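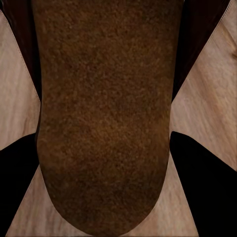 Figure 13. Brown speckled shape with a rounded lower end (computer rendering).

Setting up email subscriptions

Stadar can send new posts to your readers by email. You need an administrator account and a published blog with at least one post. Drafts and private posts are never emailed.

Turning on the sign-up form

1. Log in and open Settings > Readers > Email.
2. Switch Email subscriptions to On. Two new tabs appear, Form and Delivery.
3. On the Form tab, type a heading for the sign-up box. The limit is 70 characters, including spaces.
4. Choose where the box goes: sidebar, footer, or end of post. You can pick more than one.
5. Click Save, then open your blog in a private browser window to check the form. It is hidden from logged-in administrators.

Note: If you use the Sevow theme, the sidebar option is grayed out. Sevow has no sidebar. Use the footer or end of post.

Setting the sender address

1. Open the Delivery tab.
2. Enter the name and address you want readers to see. Use an address on your own domain if you have one.
3. Click Send confirmation. Open the message and follow the link in it.
4. Go back to the Delivery tab and reload the page. The status should read Confirmed.

If the status still reads Waiting, check your spam folder first. You can send another confirmation from the same tab – the old link stops working as soon as you do.

Caution: Changing the sender address later puts all outgoing mail on hold until the new address is confirmed. Posts published during the hold are not sent afterward.

Choosing what is sent

Under Content, select Full post or Excerpt. Excerpt sends the first 300 characters and a link to the post. To set your own break point, put the cursor where you want it in the post editor and choose Insert > Email break.

Under Frequency, select Each post or Weekly. The weekly email collects everything published after the last one went out. No email is sent for a week with no posts.

Importing an existing list

1. Save your list as a CSV file with one address per line. Names are optional and go in the second column.
2. Go to Readers > Import and select the file.
3. Tick the box stating that everyone on the list agreed to get email from you.
4. Click Import. Files of over 700 addresses are queued and may not show up until the next day.

Lists exported from Pearce have an extra header row. Delete it before you import, or the first line will be reported as an error.

Caution: Import does not restore people who have unsubscribed. They have to sign up again using the form on your blog.

For open and click reports, see Connecting to Skastau in the next section.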